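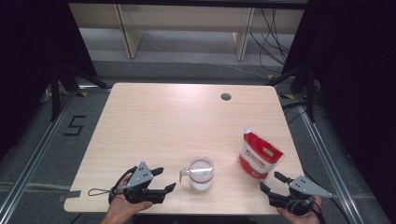 *Glass measuring jug, plastic spoon across the rim.*

I don't trust kits. Most of them are groceries in a nicer box, and the Mersha Home Bread Kit did not start off by changing my mind. It costs $40, it promises "bakery bread from any kitchen," and the recipe booklet has more pictures of sunlight than of dough. I baked with it through the holidays and I'm writing this on Jan 4, 2024, with the last of a loaf going stale next to me.

My sister-in-law Elvia Arellano bought one too, so some of this is her experience. She bakes every week and I bake when I'm bored.

## What you get

Two bags of flour blend, a packet of yeast, a small packet of salt, a plastic scraper, a cotton cloth and the booklet. No pan, no scale, no measuring cup. The flour is meant to last for four loaves. I got four, but the last was small enough that I'd call it a roll with ambitions.

The website says the blend is "milled for long rises." I asked customer service what that meant and a polite person named Rania sent me the same sentence back. Elvia baked one loaf with the kit flour and one with her usual supermarket bread flour, then had the family taste both. Her father preferred the supermarket one. Her kids ate both with too much butter and had no opinion. 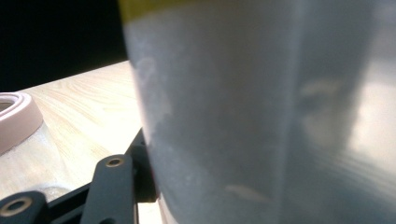

## The instructions

Weak. The first recipe gives flour by weight and water in cups, then the second one flips that around. If you don't own a scale you're stuck converting, and the chart on the back page only covers sugar, which none of the recipes use.

Rising times are also off. Step five says to leave the dough for two hours "or until doubled." My kitchen is cold in winter and two hours did almost nothing. I ended up leaving it overnight – 22 minutes of kneading in the booklet's version, hardly any in mine – and the overnight loaf was the better one by a long way. That method is in any library book and costs nothing.

The scraper, I admit, is good. It's stiff, it cleans easily, and the corner is rounded the right way for getting under wet dough.
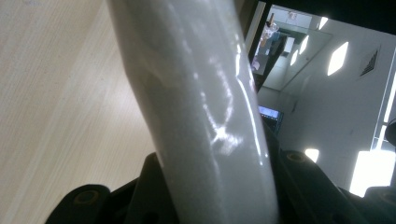

The cloth is another story. It sheds lint, and dough sticks to it unless you use a lot more flour than the booklet calls for, which eats into your four loaves. I switched to an old dish towel after the first try. Elvia never opened hers.

## Keeping the flour

The kit bags don't reseal. One clip would have fixed that. Anything with a lid that closes properly will do the job, and you probably own one already. Mersha would like to sell you its own storage tub separately, and I passed.

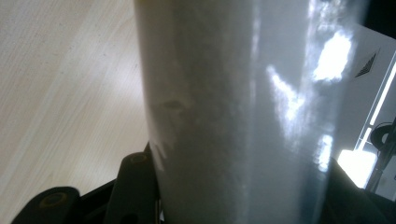 *Translucent container, close up.*

## Compared with the other one

Skosby makes a plainer kit that a neighbor, Abundio Zavala, lent me last February. It has dull packaging and a single sheet of directions, all by weight. The bread came out about as well as Mersha's and the directions never made me guess. If you must have a kit, I'd look at that first.

## Should you buy it?

As a gift for someone who has never baked, maybe, if you add a cheap scale. For yourself, buy flour, yeast and a scraper. I'm keeping the scraper and the booklet is going in the recycling.

Two stars out of five.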